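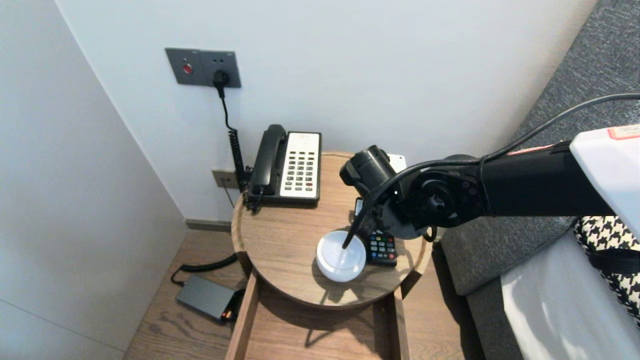
I've been putting off writing up how I look after the arm, mostly since I kept changing my mind about half of it, but three people asked me last week and I can't keep typing the same email. So! The arm lives in the mock bedroom these days, working over the little round side table with the rim, and that table has taught me more about maintenance than the manual did. A rim means the wrist has to come down steeply into anything sitting in the middle, like the white dish, and with a phone and a remote parked on the same tabletop there is not a lot of room for the elbow to wander. Sloppy joints show up fast when you work in a space like that.

Setup first. I run the controller software from Seltard, which is fine once it's running and a bear to install. The one thing I'd tell my past self is to home the arm before anything goes on the table. I did it the other way around my first week and swept a full mug of coffee onto the bed. (The sheet survived. The mug did not.) Now the routine is clear the table, power on, home all joints, wait, then put the objects back one at a time.

The waiting is new. I let it sit powered for 18 minutes before I trust any position it reports. Odair Aguiar, who had one of these arms long before I did, thought that was silly, and he told me so at length on the phone. Then he tried it with a dial gauge and went quiet for a couple of days — I'm counting that as a win.

Cables next. My rule is that the cable along the top of the arm has to keep its loop at the wrist, and the loop has to be loose with the wrist at its worst angle, which on mine is nearly straight down. I check by hand, with the motors off, turning the last joint all the way one way and all the way back. If the cable tugs anywhere I undo the ties and start over. I used to skip this and I paid for it in December, when a connector worked itself half out and the arm would drop off the bus every time it reached left. I blamed the software. I blamed the power adapter. I reinstalled everything twice! It was a connector, and pushing it back in took less time than finding my glasses.

Screws: I go over the ones on the wrist plates every 30 hours of running time. A dab of threadlocker, the weak kind, and a paint pen line across each head so a glance tells me if something has turned. Jasmina Spahić gave me the paint pen idea and I've since drawn lines on my bike, my desk and the dishwasher.

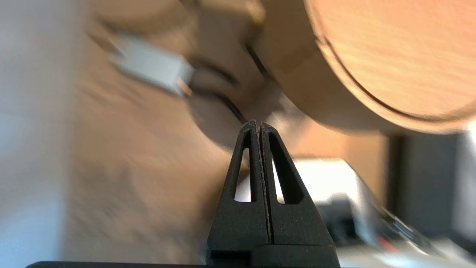 Page 2 of 3

Fingers are where I've spent most of my tinkering time this summer. Mine are the tapered kind with a tall triangle cut out of each one, and the part I fuss over is the seam. When they're closed I want the inner edges to come together evenly from the base up to the points. If they meet at the bottom and gape at the top, you can grab a box all day long and never notice, and then you go for something skinny like a headphone cable and it slides right through.

My check is a strip of paper. Close the fingers on it near the tips and pull gently, then near the middle and pull again. It should drag about the same in both spots. If it doesn't, I loosen the finger mounts on the base bar, close the gripper on the paper, and tighten again while it's holding. Go back and forth between the screws a little at a time or the whole finger twists on you.

I ordered a spare pair from Letonex, 35 dollars with shipping, and they were slightly thicker at the base than my old ones, so the closed position had to be set again from scratch. Write your old value down before you overwrite it. Mine was 476 and it is now in pencil on the wall, in my notebook, and on a sticky note on the monitor.

Cleaning is boring: a dry brush for the fingers, a barely damp cloth for the arm, nothing sprayed near the joints ever. The wrist camera gets a lens cloth and a puff of air.

Next up is the squeak in the shoulder. Odair says grease, Jasmina says bearing, and I'm opening it up next weekend with a tray for the screws and the phone on speaker.

Filed under: Workshop Notes, Robot Arm, Upkeep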